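把小店的货架从头理了一遍,断断续续弄了好些日子,想到哪写到哪,可能会很长,大家泡杯茶慢慢看。

1/
先交代一下背景,新来的朋友可能不知道。我在巷子里开了一间很小的杂货铺,叫 Prado,卖点茶、谷物脆片、饼干、果酱,还有几样我自己爱吃所以硬要进的东西。店面窄,进门右手边是一排木层板的架子,左手边是柜台,再往里就是我堆纸箱的地方(别看那里)。

2/
架子是接手这间铺子的时候就有的,黑色的金属立柱配浅色木板,结实得很,我一直没舍得换。地板是后来铺的,灰色木纹,当时纠结了好久要不要铺暖色,我妈说灰的耐脏,听她的准没错。

3/
为什么突然要理货架呢?因为有位老客人进来找茶,在架子前面站了好一会儿,最后问我:“你们不卖茶了吗?”茶就在她膝盖旁边。我当时脸都红了。送走她以后我自己蹲下来看,确实,那一层塞得满满当当,什么都有,什么都看不见。

4/
于是当天晚上关了门就开始往下搬。搬的时候雄心万丈,搬到一半坐在地上开始吃脆片。有开过店的朋友应该懂这种感觉,东西全下来以后,屋子反而像更小了。

5/
说说我以前是怎么摆的吧,说出来不怕大家笑:按到货的先后摆。新来的往前一推,旧的往后一挤,哪里有缝塞哪里。头一年品种少,这么摆也没事,后来越进越多,慢慢就成了一锅粥。我自己闭着眼睛能摸到,可客人又不是我。

6/
Silvana Coutinho 以前在大一点的铺子里管过陈列,我把一地纸盒的样子发给她,她回了我六条语音,每条都很长。总结下来大概是:先按吃的人怎么想来分,再按盒子的高矮来调,别反过来。我之前一直是反过来的,高的放后面,矮的放前面,拍照好看,找东西要命。

7/
“按吃的人怎么想来分”这句话我琢磨了好几天。早上吃的放一起,下午喝的放一起,送人的放一起,做饭时缺了临时跑来买的放一起。听起来多简单呀!可是一落到手上就开始打架了,蜂蜜算早上的还是算下午的?苏打饼干呢?我妈说苏打饼干是胃不舒服的时候吃的,那难道还要设一个胃不舒服区吗。

8/
最后蜂蜜归了早上,苏打饼干归了下午,芝麻糊我到现在还没想好,先搁在柜台上。有意见的可以留言,我真的会看,也真的会改。

9/
接着说盒子。纸盒这个东西,比瓶瓶罐罐难伺候多了。瓶子往那儿一放就是圆的,怎么转都差不多,盒子有正面有侧面,转一点点,整排看过去就是歪的。我这个人又有点较真,傍晚没人的时候会一个一个去拨正,拨完退后两步看看,回来再拨。

10/
后来 Ademir Leite 来店里送面包,看我拨了半天,说你别拨了,客人拿起来看完放回去,不到中午又是那个样子。我说那怎么办,他说就那样呗,有人拿才会歪呀。这句话让我心里松了好大一口气。现在我只在早上开门前理一次,白天随它去。

11/
价签也重写了一遍。以前用的是贴纸,贴在层板前沿,换一次价就撕一次,木头上留了好多胶印。用橄榄油擦过,用吹风机吹过,最后还是温水加一点点洗洁精敷着,过一会儿用旧会员卡慢慢刮最管用。刮的时候顺着木纹,千万别急,急了会起毛。

12/
新的价签我改成夹的,Noler 的小夹子,一包 52 个,刚好够我用,还剩下几个夹薯片袋去了。字是我自己写的,写坏了好多张。有朋友问为什么不打印,其实就是喜欢写,晚上听着广播一张一张写,挺舒服的。

13/
层板的高度也调了。这件事我拖了很久,因为要把整层清空才能动支架,而且一个人托着板子再去卡另一头,手实在不够长。Gil-soo Yeom 下班顺路过来帮我托了一个晚上,我请他吃了一碗面,他说面比活重(他吃得很撑)。

14/
调完的好处马上就看出来了。以前层与层之间太挤,后排的盒子要先把前排的挪开才能抽出来,现在手可以直接从上面伸进去拿。对我这种胳膊不长的人来说太要紧了!如果大家家里的储物架也是拿后排很费劲,真的可以试试少放一层板,看着是少了一层,用起来反而宽裕。

15/
顺便回答一下之前有人问的进货量。我一般不多囤,架子上摆两排,前排给人看,后排补货,再多就放里屋。有一回 Plamard 搞活动,我没忍住,一口气进了 80 盒茶,结果整个冬天家里亲戚收到的都是茶。到现在我表姐见到我还会说,谢谢,家里还有。

16/
后排怎么补也讲一下吧,估计只有同行爱看。卖掉一盒前排的,就从后排往前移一盒,新到的永远从后面进。日期我用铅笔写在盒底,很小一行,不影响送人。以前图省事写在盒盖上,有客人买去当礼物,回来跟我说寿星问那串数字是什么意思,实在不好意思。

17/
哦对,还有灰。木层板上的灰不显眼,纸盒顶上的灰可太显眼了,尤其是白盒子。我现在备了一把软毛刷,挂在立柱旁边,等水开的工夫扫两下。湿布不要碰纸盒,会起皱,我已经替大家试过了,那一盒后来我自己喝掉了。

18/
早上吃的和下午喝的,中间那道“边界”我换了三种摆法。先试过中间空一块,像缺了牙,难看。又试过插一块小木牌,老被碰倒。现在就什么都不隔,让颜色自己去分,黄盒子到头了,白盒子就开始了,远远走过来也分得清楚。Silvana 看了说这样可以,她说“可以”就是很高的评价了。

19/
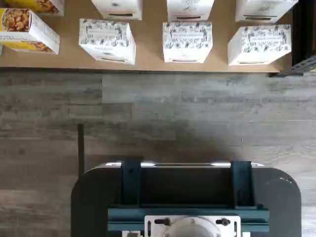 文/图:Prado 杂货铺 · 9/10/26
黄的那边是脆片,盒子上印着一碗圆滚滚的金黄色小东西,小朋友路过都认得。右手边接着的是白盒子,黑线条画的叶子、花,还有小动物,我自己最偏心这几盒,每次补货都要多看两眼。前后各一排,就是我前面说的那种摆法。

20/
白盒子的画真的值得凑近看。隔着柜台看只觉得是一片黑白的花草,拿在手里才会发现叶子中间藏着小动物。有个小姑娘每次跟奶奶来,都要在这里找动物,找完了才肯走,奶奶就趁这个时候慢慢挑她的米线,祖孙俩各忙各的,我在柜台后面看着也高兴。

21/
也有人问我,白盒子跟黄盒子放一起会不会显得素。我一开始也担心过,还想过拿彩色的罐子隔几个进去。摆上去看了一天,又撤了。茶就安安静静地待着挺好的,旁边脆片已经够热闹啦。

22/
Parveen Rajput 上周来喝茶(她喝茶,我拆箱),提了一个我很喜欢的主意:在架子边上放一个小盘子,每天换一样可以闻的干料,今天是茉莉,明天是陈皮。这样客人不用拆盒子也知道大概是什么味道。我已经去翻橱柜找盘子了,找到两个,一个有豁口,就用没豁口的那个。

23/
有朋友要参考花费,我翻了一下本子:夹子、刷子、卡纸、两支笔,加上给 Gil-soo 的那碗面,总共没超过 300 块。最贵的是笔,因为我买了好看的。架子、木板、地板都是原来的,一样没动。所以大家想理就理,真的不用先花钱,把东西全拿下来擦一遍,摆回去的时候自然就会想清楚好多事。

24/
还有一件没弄完的:最下面那一层。那一层要蹲着才看得到,放什么都卖不动。Nivaldo Damasceno 劝我放大袋的米,说买米的人本来就打算弯腰。我觉得有道理,不过米的送货师傅要到 12 月才排得上我们这条巷子,先放了几箱水顶着。

25/
Prokcombe 的果酱也有人在催,我知道我知道,在路上了。到了会放在早上吃的那一边,挨着脆片,草莓的和杏子的都有。上次那批我自己留了一瓶杏子的,早上抹吐司吃掉大半,所以别问我还有没有存货,没有啦。

26/
最后讲回那位找茶的老客人。前几天她又来了,我特意没吭声,在柜台后面假装写价签。她进门往右边一看,径直走过去拿了一盒,翻过来看了看,又换了一盒,然后过来结账,什么也没说。我找零钱的时候手都有点抖,高兴的。她走以后架子上那两盒歪歪的,我就让它们歪着了。

27/
先写到这里,里屋还有三个箱子没拆。芝麻糊到底放哪边,大家帮我想想呀,我晚上关了门来看留言。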